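Findeo Opens Furniture Repair Workshop and Lending Counter in Former Zavala Print Building

Findeo, the home goods repair and resale company, will open its second location this Saturday in the former Zavala print building on Lodau Street. The new site combines a furniture repair workshop, a resale floor and a lending counter where customers can borrow hand tools and small household items. Doors open at 9 a.m.

The building stood vacant after the Zavala print business moved its presses out of the downtown area. Findeo signed a lease on the ground floor and the loading area behind it. The upper floor is not part of the lease and will stay closed to the public.

Work on the interior included new lighting over the benches, a ventilated finishing room, a ramp at the Lodau Street entrance and repairs to the original concrete floor. The painted Zavala sign on the side wall has been left in place at the request of the building's owner.

"People kept bringing us pieces that were worth fixing, and we kept telling them there was a long wait," said Nayeli Cisneros, founder of Findeo. "Our first shop has two benches and one door. You can't get a wardrobe past someone who is sanding a chair. We needed the room."

Repair services

The workshop will accept chairs, tables, dressers, cabinets, bookcases, bed frames and small storage pieces. Common jobs include regluing loose joints, replacing drawer runners, patching veneer, rehanging doors, matching missing knobs and pulls, and refinishing worn tops. Upholstery will be limited to drop-in seats and simple cushions at first. Cane and rush seats will be accepted at the counter and sent to the original Findeo shop, where that work is still done.

Customers can bring furniture in without an appointment during open hours. Each piece is looked over at the counter and the customer receives a written estimate before any work begins. Estimates are free for anything that can be carried in. For large pieces, Findeo will pick up and deliver within city limits for a flat fee of $30 each way. The fee is the same for one piece or several if they come from the same address.

Repairs to joints, runners and hinges carry a 90-day guarantee. Finishes are not covered, as wear depends heavily on how a piece is used and cleaned, but the shop will touch up a finish it has applied at no charge if the customer brings the piece back within the same period.

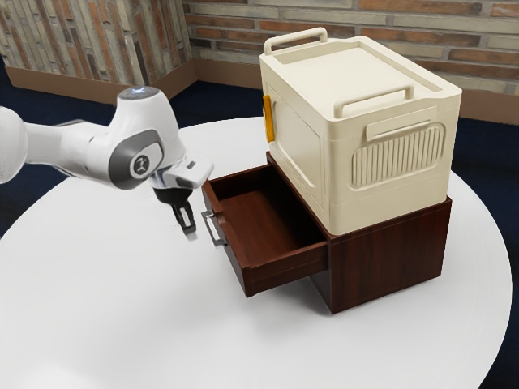
Storage pieces make up the largest share of the company's work, according to Yesenia Cuevas, who will manage the Lodau Street workshop. Stuck drawers are the most frequent complaint.

"Most of the time the drawer itself is fine," Cuevas said. "The runner is worn down on one side, or the case has gone out of square from being dragged across a room full of clothes. People have often planed the drawer front by the time we see it, and then there's a gap to deal with as well. We would like to see the piece before the plane comes out."

Cuevas trained as a cabinetmaker and has run the bench schedule at the original shop. She will be joined by three bench workers and a finisher. Findeo is still hiring for a part-time counter position and for a driver with experience moving furniture. Applications are available at either location.

Resale floor

The front of the building will be used to sell restored furniture. Stock comes from estate clearances, trade-ins and pieces that customers have chosen not to have repaired. Every item will carry a tag listing what was repaired, what was replaced and what finish was used. Where a piece has been altered from its original form, such as a cabinet cut down from a taller one, the tag will say so.

Customers who trade in a piece may take its value as store credit or apply it toward a repair. Findeo does not buy mattresses, cribs, recliners or furniture with active insect damage. Items showing signs of insects will be turned away at the loading door.

Prices on the resale floor are fixed for the first month an item is on display. After that, unsold pieces are marked down and moved to the rear section near the loading area. Holds are limited to the end of the following business day and require a deposit.

Lending counter

The lending counter is new to Findeo. Members may borrow clamps, planes, hand drills, sanding blocks, furniture dollies and moving blankets, along with a small selection of folding tables and chairs. Most items may be kept for 9 days. Dollies and blankets are due back after 2 days because of weekend demand.

Membership in the lending counter costs $30 a year and includes a printed guide to basic furniture care. Members must be 18 or older and show proof of a local address. There are no late fees, but a member with overdue items cannot borrow anything else until they are returned.

Reservations and returns will be tracked through Vokex, the booking system already used at the original shop for repair tickets. Members who prefer not to book online can call or come to the counter. Existing customers do not need a new account, and repair histories from the first location will be available at the second.

Classes and bench time

A set of evening classes will begin in December. The first subjects are regluing a chair, fitting drawer runners, and choosing and applying an oil finish. Classes last 90 minutes and are limited to the number of open benches. Participants should bring a small piece of their own to work on; anyone without one may use a piece from the shop's stock. Closed-toe shoes are required in the workshop at all times.

Open bench time will be offered once the class schedule has settled. Dates and rates will be posted at both shops.

Opening day

On Saturday, visitors can tour the workshop, including the finishing room, which will be closed to the public afterward. Cuevas will give a short demonstration on drawer repair at 11 a.m. and again at 2 p.m. Visitors may bring one small item for a free assessment. Because of limited space at the loading door, large furniture will not be accepted until the following week.

Street parking on Lodau Street is free on weekends. The lot beside the building is reserved for loading. The accessible entrance is at the front, to the left of the main display windows.

The original Findeo shop will remain open and keep its current hours. Repairs already in progress will be completed there unless a customer asks to have them moved.

About Findeo

Findeo repairs, restores and sells used household furniture. The company was founded by Nayeli Cisneros and operates two locations. It accepts repair work from households, landlords and small businesses.

Media contact

Yesenia Cuevas, Workshop Manager, Findeo Lodau Street. Interviews and workshop visits can be arranged through the front counter during business hours.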